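September, bag task, 4:40 pm

Harnidow wants a number for how well the Skoryk policy handles bin liners, so we are producing a number. Whether it means anything is a matter for whoever reads this in the spring.

Training set as of this morning: 2,165 hand-held gripper demos, all objects. Liner demos make up 421 of those. I threw out 202 of the 421 for bad pose tracking, mostly people swinging the gripper like they were swatting a wasp. (I was one of the people.)

Main result so far: the policy is good at getting to the rim and bad at deciding what a rim is. Glossy black plastic is a different object every time you move your head. The depth estimate wanders along the highlights, and the fingers commit to whichever fold is shining hardest. Rim approach is fine on the matte liners from the Tranudville batch. Same weights, same bin, shiny liner, and it goes for a reflection with total confidence.

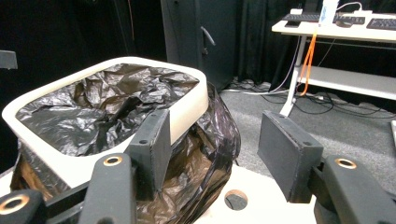

**Why not just mask out the specular highlights before training?**

Tried it on the Hisum branch. Masking removes most of the fold edges along with the glare, and the policy then hovers over the bag without picking a grasp point. Loss curve looked gorgeous, for what that's worth.

What did help a little was jittering brightness and contrast per clip instead of per image. Per-image jitter made the highlights flicker, and the net learned to love flicker. Per-clip settled the approach path. Grasp choice is still a coin toss with extra steps.

To do:

- rerun per-clip jitter with 400 epochs, same seed
- relabel grasp points on the pleated part of the bag; my labels and the other set disagree by a finger width
- stop naming checkpoints "final"

Leaving the run on overnight. Don't touch the config, including me.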